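**PRARKOW, September.** After 1046 attempts, the Mikance test bench has an opinion about scissors, and the opinion is that they are harder than boxes.

Witold Pietrzak and Chalerm Limsakul have been comparing two sets of gripper fingers, the stock Esotar pair and a softer set from Sowa, on the same two-arm cell. Each set gets the same objects and the same controller. Each also gets the same sighing from Pietrzak, who logs the drops by hand.

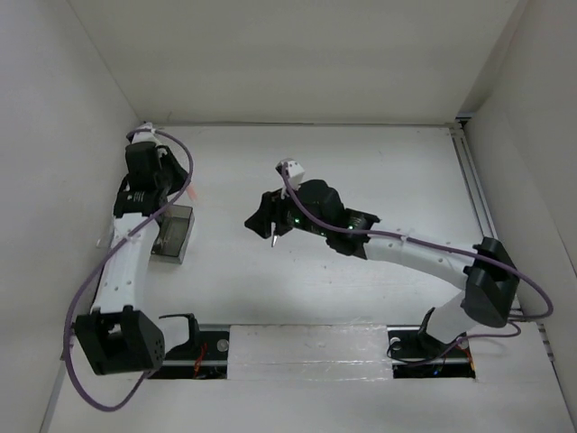
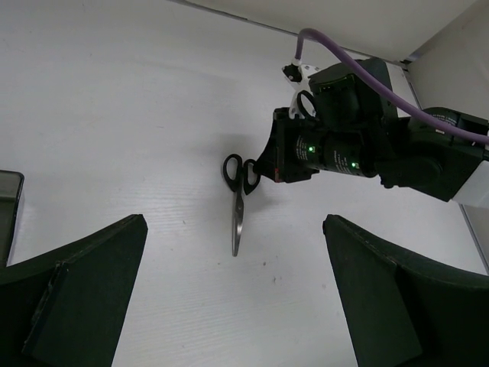
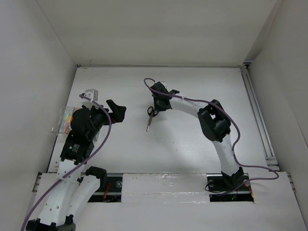
*The two-arm cell at Mikance, overall and from the wrist. In the last view, the right arm has the scissors.*

Sowa's fingers dropped the scissors 49 times. Esotar's dropped them less often but picked them up at angles Limsakul calls "creative." Both sets did well with small plastic boxes, a result the office received calmly.

The wrist camera was moved twice during the tests, and the team would prefer not to discuss the first position. A new controller build is due in about 8 weeks. Tape is next on the object list, and Pietrzak has asked for a bigger logbook.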